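De : Nesrin Karakaya
À : liste teleop-apprentissage
Date : 12 mars 2021
Objet : Re: [teleop-apprentissage] Démonstrations à deux bras : par où commencer ?

Bonjour Krystyna, bonjour à toutes et à tous,

Krystyna Żak a écrit :
> Nous venons de monter deux bras chez Rivlow et nous voudrions leur
> montrer un assemblage de briques, en téléopération. Mes premiers
> essais sont très hésitants : je m'arrête sans arrêt pour vérifier où
> sont les doigts, et les trajectoires s'en ressentent. Faut-il garder
> ces démonstrations ou tout refaire ? Et combien en prévoir ?

Merci pour ton message, il m'a rappelé mes propres débuts et je me suis un peu laissée aller dans la réponse, pardonne-moi d'avance !

Pour les hésitations, je serais assez sévère. Au début du projet Badus, nous gardions tout, par attachement sans doute (on a tellement transpiré sur ces gestes...), et nous avions fini avec 1 439 démonstrations. Après relecture, il en est resté 1 083, et le modèle entraîné sur ce lot réduit s'arrêtait beaucoup moins au-dessus des pièces. Une petite correction au moment de saisir, je la garde volontiers, elle apprend au bras à se rattraper. Les longues pauses où l'opérateur réfléchit, je les coupe ou je jette l'essai.

Quant au nombre, commence avec 70 essais propres sur une seule consigne, puis regarde ce que donne la politique avant d'aller plus loin. Abou Jaoude, le labo avec qui nous partageons nos outils, procède de la même façon et s'en porte très bien.

Deux choses encore, apprises à nos dépens. D'abord, change la position des briques et leur orientation à chaque essai, y compris en les posant à l'envers - nous l'avions oublié pendant tout le mois d'octobre et il a fallu recommencer. Ensuite, entraîne-toi à regarder l'image du poignet au moment de la prise : de loin, les doigts de la pince cachent facilement une petite pièce, et c'est bien souvent de là que viennent les arrêts dont tu parles. On s'y fait en une matinée, je t'assure, même si les premières minutes donnent un peu le mal de mer.

Je te mets quelques vues de notre poste à Bralstead pendant le travail sur les briques. Si tu veux passer essayer les commandes, tu es la bienvenue, il y a toujours du thé. 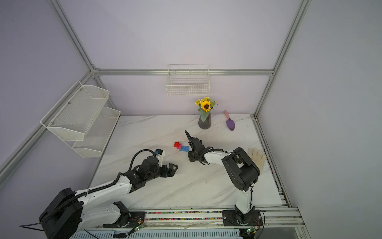
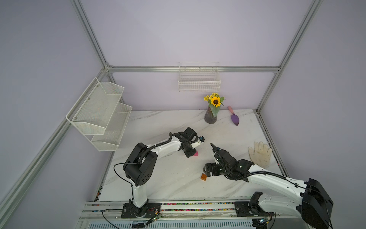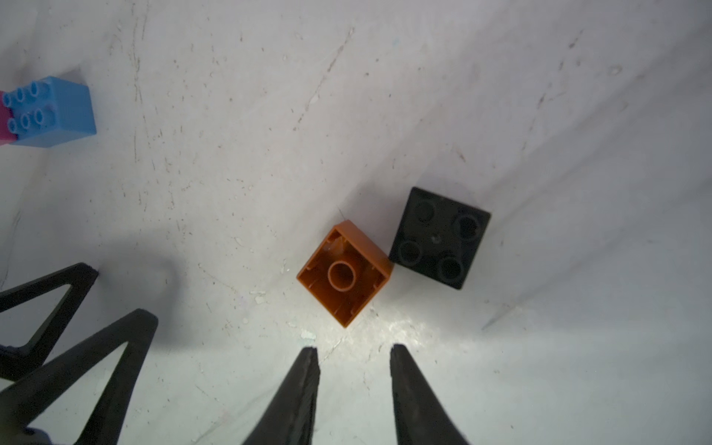
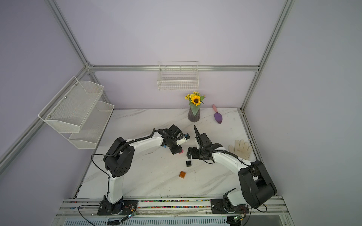

Poste à deux bras, Bralstead. Dernière vue : la petite brique rose tenue par la pince gauche.

Bien amicalement,
Nesrin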